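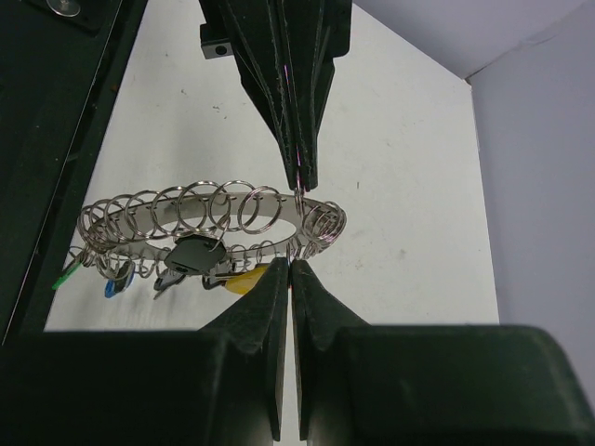 Skomano Two-Arm Student Project

Skomano is a student robotics project based in Brornville. It deals with two-armed handling of small household objects and runs as a one-year class, with each new group starting in September. The current form of the course dates from 4 July 2022, when the older evening club was merged with it.

Workspace

Students work at a pale tabletop closed in by three light-colored walls. Two arms with white and black links face each other across it, each ending in a gripper with pointed black fingers. Cameras are mounted at the grippers, and another view takes in the table as a whole.
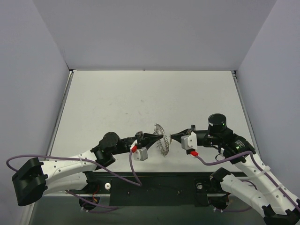
Groups have 4 students and share the table in shifts. One student drives the arms, one keeps the log, and the others set out the objects and check the cables between runs.

Tasks

The course uses a set of 249 tasks, most of them taken from a list first drawn up by the Phí club. Key rings are considered a hard item – the rings are shiny, overlap one another and leave little room for a fingertip.
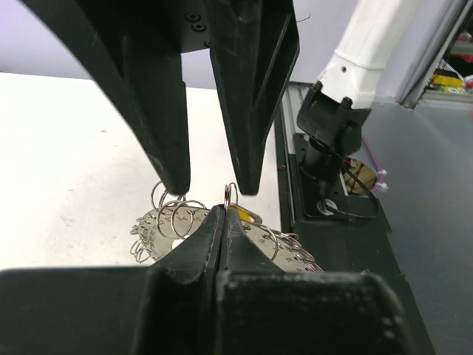 Soft and thin items form a separate group of tasks and are graded by the same rules. A run is marked complete only if the log has been filled in.

Competition

The project sends 2 groups a year to the Prustel Cup, a regional student contest with roughly 259 entrants. Teams there work on a task drawn on the day.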